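Druvodis Instrument Handling and Inspection Kit

For robotic suturing benches, skills labs and research groups

Item DV-310
Supplied by Grendar
Ships in one case with inserts, loupe, test thread, wipes and logbook

Overview

The Druvodis kit gives a lab one routine for checking wristed needle drivers and graspers before, during and after suturing work. It was put together with Rafferty Boateng, who ran the instrument room at the Osei skills lab and wrote the first version of the check cards. The cards are the core of the kit. Everything else in the case is there so that a card can be completed at the bench without going to look for something.

The kit does not replace the instructions that came with your instruments. Where a card and the manufacturer's instructions differ, follow the manufacturer and write the difference in the logbook.

What the cards cover

Card A, before use: jaw alignment, full opening and closing, wrist travel in each direction, cable tension by eye, cleanliness of the pulley area.
Card B, during use: thread handling, tip contact, lost or dropped material, when to stop.
Card C, after use: flushing, brushing, drying, storage position, use count.
Card D, after a fault: who is told, what is kept, what is photographed.
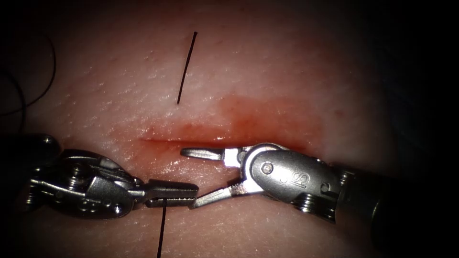 Thread handling takes up most of Card B. Braided suture frays when it is gripped over and over at the same point, and serrated jaws do this faster than smooth ones. The card asks the operator to take hold of the thread once, close fully, and move the grip along before pulling again. It also sets a rule for the second instrument. When one set of jaws is closed near the incision and the other is open with a tip reaching it, as with the two arms over this cut, the open instrument moves at slow speed until the tips are apart again. Loose loops of thread at the side are to be kept clear of the wrist joints and shafts. If a strand enters a pulley, stop both arms and go to Card D.

Tip contact

Metal-to-metal contact between jaws is recorded as light or hard. Light contact needs a line in the logbook. Hard contact means the instrument comes out and goes through Card A again under the loupe. Look for a step where the jaws meet, a bent tip, and play at the pivot pin. An instrument that fails on any of these is tagged and does not go back on the arm that session.

Marking and use counts

Read the engraved mark on the housing and copy it into the logbook exactly. Do not add your own engraving or tape to the wrist. The logbook has 1,000 numbered lines, and each use takes one line.

In the case

24 check cards, six of each type, wipeable
1 logbook
1 folding loupe with light
1 spool of black braided test thread, not for clinical use
Lint-free wipes
Red and green tags with ties
Foam insert for four instruments

Refills

Cards and tags are sold under item DV-1,407. The Vorko drying rack fits the same foam insert and is ordered separately. The April revision of Card C changed the storage position from jaws closed to jaws slightly open, so older sets should be replaced.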